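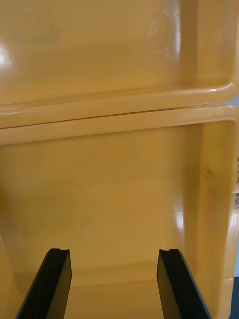

I've been putting off sorting the small wiring since we moved the workbench into the back room in July. By small wiring I mean the short stuff: leads cut out of dead equipment, fan cables, sensor tails, the bits that come in the bag with a new power supply and don't get used. It had all ended up wherever there was space. The yellow plastic bins stacked one on the other were where most of it was meant to go, and they're good bins. The thick rounded rim on the front gives you something to grab, the inside wipes clean apart from a few smudges and scuffs, and there's some handwriting on the outer edge from an earlier system. The problem was that a deep bin is a bad place for a thing the length of your hand. It sinks, it grabs hold of its neighbours, and then you order another one.

The order that finally annoyed me was from Holzer. I paid $19 for a pack of fan extension leads, and when they came I went to put them away and found the previous pack, still sealed. So I cleared the white table and spent two evenings on it.

## What I kept and what I didn't

I started by tipping everything out and pulling apart the tangles. Untangling took up most of the first evening. I don't have a clever method for it. Find a connector, hold it, and work back along the lead with the other hand. If you pull on a twisted pair from the middle it tightens up on whatever it's caught on, and the thin ones will come straight out of their crimps.

Once the leads were apart I went through them with fairly plain rules:

- Connector on both ends and no damage: keep.
- Connector on one end, tail long enough to strip and join: keep, if it's a connector I've used before.
- Bare both ends and shorter than my thumb: out.
- Cracked or sticky insulation: out, whatever is on the end.
- Anything I couldn't identify: onto a tray to look at later.

The last rule was the useful one. In previous clean-outs I'd stop every few minutes to look up some odd plug, and an hour later I'd be reading a datasheet with the floor still covered. Putting the mystery leads to one side kept the job moving. By the end of the first evening I had up to 30 of them, and most turned out to be easy enough the next day with a fresh look and better light.

The scrap went in a separate bag for the e-waste drop-off. Our council takes cable along with small appliances, but check yours. Some of them want it kept apart.

## Where it lives now

The bigger items stayed in the bins. Mains leads, extension cords and network cables are all stiff enough to stay in a coil, and they suit a deep container. I use hook-and-loop ties on those and throw the wire twist ties away when I find them.

The short leads went into a shallower case with moulded compartments. It opens flat on a hinge, so both halves sit on the table and you can see everything without digging. I did look at buying something new. Zurnel do a nice drawer unit and Nirkness have a wall rack with clip-in trays, but the drawers were deeper than I wanted and the rack needed a stud where there isn't one. The case was already in the house with old drill bits in it, and it cost me nothing but a wipe out and finding somewhere else for the bits.

I'd also say get a metal tray, any metal tray with a lip. Mine is stainless steel and it does the job of holding whatever is in progress. Loose terminals and cut ends show up well against it, and nothing rolls off onto the floor.
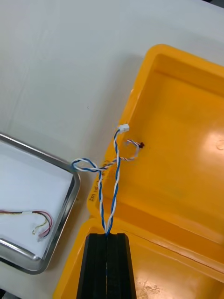
*Blue-and-white twisted pair with its little white connector, over the open case. Steel tray to the left.*

The twisted pairs are the ones I take the most care with now. They don't fold neatly and I've stopped trying to make them. If you wrap them tight around your fingers they come out of storage with a memory of it, and you spend the next job fighting a spring. I let them make whatever loose loop they want and lay them in with the connector at the end nearest me – that way I can read the case from the front, connectors first, and lift one out without dragging the rest along.

The multicoloured ones are worse. They're thinner, they curl, and the terminals on the ends are tiny. For the really fine ones I've gone to small zip bags, one lead per bag, laid flat in the compartment. It looks fussy but I was losing them otherwise.

## Labels

I went back and forth on labels. The last time I did this I used a label maker and was very specific, and within a month the labels were wrong. This time there are four categories and that's it:

1. Fans and power
2. Signal and sensor
3. Odd ends with a good connector
4. Don't know yet

They're written on masking tape in marker. If a category changes I pull the tape off and write another piece. The printed and handwritten markings already on the plastic can stay where they are, as they don't get in the way.

The "don't know yet" section is allowed to fill its own compartment and no more. When it's full I'll go through it, and whatever I still can't name goes in the e-waste bag. I've got an Itbridge cable tester that will at least tell me which pins go where, although it only has sockets for the common plugs and for the rest I'm poking at it with probes.

## A week or so on

It's holding up so far. I've been in the case a few times for a fan lead and found it without tipping anything out. I put one back in the wrong section and noticed the next time I opened the lid, so the system can cope with me being careless up to a point.

What still isn't solved is the flat ribbon cable. It's too wide for the compartments, it creases if you bend it, and in the deep bins it gets crushed under the extension cords. At the moment it's between two sheets of cardboard on the shelf, held with a rubber band. If anyone has a better way of keeping it I'd like to hear it, preferably something that doesn't involve buying another cabinet.

Next job is the drill bits, which are currently in an ice cream tub.

Posted 18/04/2022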